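MEDIA RELEASE

14 May 2021

Lovlow to publish family recipe collection from Hladun household kitchens

Lovlow is delighted to announce that its long-awaited recipe collection, Trisik, will be in shops and libraries this July, after a good many months of sorting, translating, cooking and (we will admit) a fair bit of eating along the way.

The book brings together 200 recipes chosen from the 900 handwritten cards, notebook pages and backs of envelopes lent to us by families in and near Hladun. Some of the cards are in beautiful copperplate. Others are so splashed with beetroot and butter that we had to ring the owner's daughter or grandson to find out whether a word was "simmer" or "strain", and more than once the family had a lively argument before we got our answer.

Editor Yaryna Semeniuk grew up with many of these dishes and has kept the cooks' own words wherever she could.

"My grandmother's honey cake says to add flour until it feels like your earlobe," she said. "I tested that recipe more times than I care to remember, and in the end I wrote down a weight in grams, but I left the earlobe in as well. It's a good instruction once you've got the hang of it."

Soups, dumplings, pickles and preserves make up the bulk of the collection, with a generous chapter on baking at the end. There is also a short section on feeding a crowd, with quantities for 64 people, which will be handy for anyone who has ever been put in charge of a hall supper. Each recipe carries the name of the family who lent it, and the older ones have a note on how the dish has changed over the years -- fewer lard crusts, for one thing, and a lot more garlic.
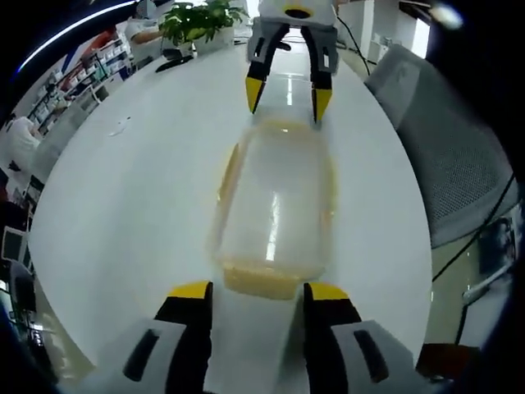

Where to find the book

Trisik will be sold through independent bookshops and directly from Lovlow, with a first printing of 3238 copies. The Vukia reading room will hold a lending copy, and the original cards will be on display there through July before they go home to their families.

Review copies and sample recipes are available on request from the Lovlow office, and Yaryna is very happy to talk to local papers, radio programmes and cooking clubs.

ENDS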